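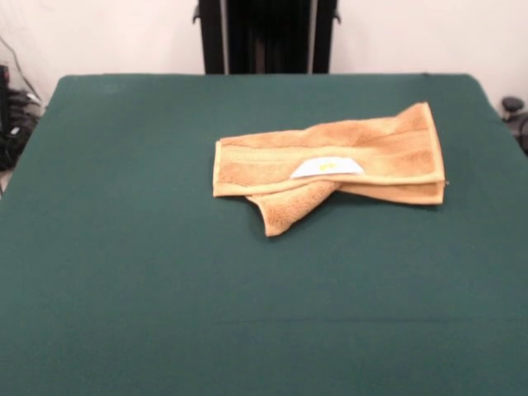 Item 2, towel on the green table.

Minutes of the Niditthorpe Household Machines Circle, April meeting

1. Welcome. Josefien Jansen opened at 5 and thanked everyone for coming out in the rain, with a special word for whoever brought the lemon cake. The March minutes were agreed, once "Pindiris" had been spelled properly throughout.

2. Can a machine do the laundry yet? We gave this most of the evening, and happily so! Wilson Puma spoke very warmly about towels, which he considers a fairer test than shirts (no buttons, no sleeves, and still every one lands differently). He would like a towel to count as folded only when the corners are in, and after a good deal of friendly back and forth the meeting agreed. 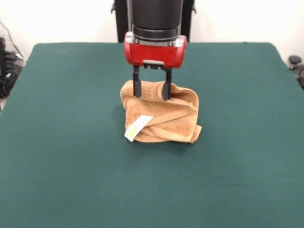 Gripper fingers in the top folds of the towel.

Josefien felt that picking up cloth is one job and laying it out neatly is quite another, and that we tend to clap for the first and forget the second. Several members nodded at this.
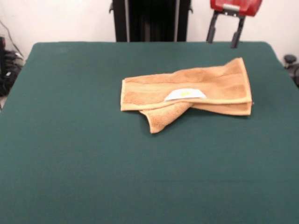

Wilson then turned to the shop floor, where the Urrego laundry handles 600 towels a day and still folds them by hand. He reckons a machine there would have to finish one in 15 seconds to earn its keep, and he doesn't expect that soon, though he would dearly love to be wrong.
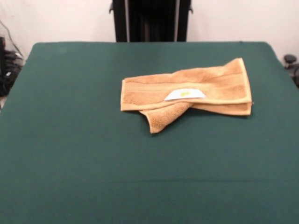
Josefien answered that at home she wouldn't mind if it took all afternoon, so long as she could be out in the garden meanwhile.

3. Money. The balance stands at $285. Agreed to renew the Pralulness newsletter for another year.

4. Next time. Dishes, and whether anyone would trust a machine with the good glasses. Wilson to bring the coffee urn.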